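Care of Paving, Timber Fences and Shade Fabric Near Trees

Household Advice Sheets - Outdoor Areas
Issued by the Plallmont Home Maintenance Office. Revised January 2019.

This sheet is intended for householders and tenants who are responsible for a patio, garden path, driveway or boundary fence. It replaces the earlier sheet on patio cleaning and should be read together with the sheet on gutters and drains. The methods described require ordinary household tools. Work on retaining walls, steps with handrails, or any surface that has sunk noticeably should be referred to a qualified contractor.

Routine sweeping

Paving that lies beneath trees should be swept once a week during leaf fall and every two weeks at other times. A stiff outdoor broom is suitable for concrete and brick. For polished or honed stone, use a soft broom. Sweep toward open ground and away from drain covers. Leaves left in a corner or against a fence post will hold moisture and should be lifted with a shovel.

Shaded and sunlit parts of the same patio do not age in the same way. Algae and moss favor shade, and the joints between the tiles are generally the first to turn green. In full sun the usual complaint is fading. Householders who wish to match replacement tiles should compare a sample against both areas before placing an order, and should view it in the middle of the day.

Washing

Wash paving in the morning on a mild day. Mix one small cup of plain liquid soap into a bucket of warm water, apply it with a deck brush, and leave it for ten minutes before rinsing. Light and dark tiles laid in a checkerboard should be rinsed generously, with the water directed from the light tiles toward the dark. Soap residue dries to a dull film that is most noticeable on the darker squares.

Pressure washers may be used on sound concrete only. Keep the setting at or below 2,000 psi and hold the nozzle at an angle to the surface. Do not direct the jet into sand-filled joints. Any joint that has lost its sand should be refilled with dry jointing sand, brushed in from two directions, and left for 24 hours before furniture is returned.

Vinegar and other acids are not recommended on limestone, marble or colored concrete. Bleach should not be used within reach of tree roots or planting beds, and must never be mixed with any other cleaner.

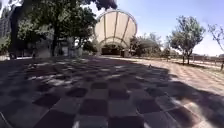
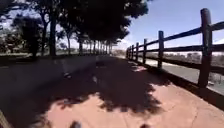
Paved surfaces partly shaded by trees: square tiles leading to a shell-shaped canopy (first), and a path with a post-and-rail fence (second).

Cracks in paths

A thin crack in a path does not necessarily require repair. Mark each end with chalk, note the date, and inspect it again after one season. If the crack has lengthened, or if one side now stands higher than the other, the surface should be examined for root movement or washout beneath.

Cracks that remain narrow may be filled as follows. Clear out loose material with an old screwdriver and a hand brush. Allow the crack to dry fully. Apply a flexible exterior filler made for the surface in question, press it down with a putty knife, and scrape away the excess before it sets. Fillers sold for concrete are often gray. For reddish surfaces, request a tinted product, or stir a small amount of brick dust into the top layer. Keep foot traffic off the repair for the period stated on the container.

The office is asked every year whether tree roots may be cut where they lift a path. Roots should not be cut without advice from an arborist. It is frequently possible to relay the affected section at a slightly higher level, with a gentle ramp on either side.

Post-and-rail fences

Dark, weathered timber may be entirely sound. Appearance is a poor guide, and each post should be tested by hand. Push firmly at the top and observe whether the post moves at ground level. Then press the tip of a screwdriver into the wood just above the soil. If it enters easily, decay is present and the post should be replaced.

Inspect the rails where they meet the posts. Loose fixings should be tightened or replaced with galvanized or stainless hardware. Soil and leaf litter should be kept clear of the base of every post, and trimmer line should not be allowed to strike the timber. A strip of gravel along the fence line makes this easier to manage.

To renew the finish, proceed in this order:

Brush off lichen and loose fibers with a nylon brush.
Wash with soap and water and allow seven days of dry weather.
Sand splintered areas only, along the grain.
Apply an exterior wood oil or stain, working it well into the tops of the posts.
Repeat on end grain after the first coat has been absorbed.

Cover any adjoining paving before staining begins. Oil drips on unsealed tile are difficult to remove once they have soaked in. Oily rags must be laid flat outdoors to dry, or placed in a sealed metal container filled with water, before disposal.

Shade fabric and canopies

Pale fabric shows leaf stains and bird droppings readily and should be rinsed with a garden hose once a month in the warmer season. Brush the seams and the folds next to any rib or pole, where dirt tends to settle. Use cool water and mild soap. Fabric must be dry on both faces before it is folded. Small household canopies should be taken down ahead of strong wind and stored indoors for the winter - large fixed structures are a matter for the installer.

Check the fabric in August for thinning along the seams. Patches applied while the cloth is still strong will usually hold, and a sailmaker or upholsterer can advise on thread.

Further assistance

Printed copies of this sheet are held at the Dernis and Wusthorpe service desks, together with a loan list for deck brushes, moisture meters and post levels. Loans are for seven days. Households in Baran should apply through the Wusthorpe desk. Written questions may be addressed to Aleksandra Kwiatkowski, Outdoor Areas, and should state the type of surface and the approximate age of the paving or fence.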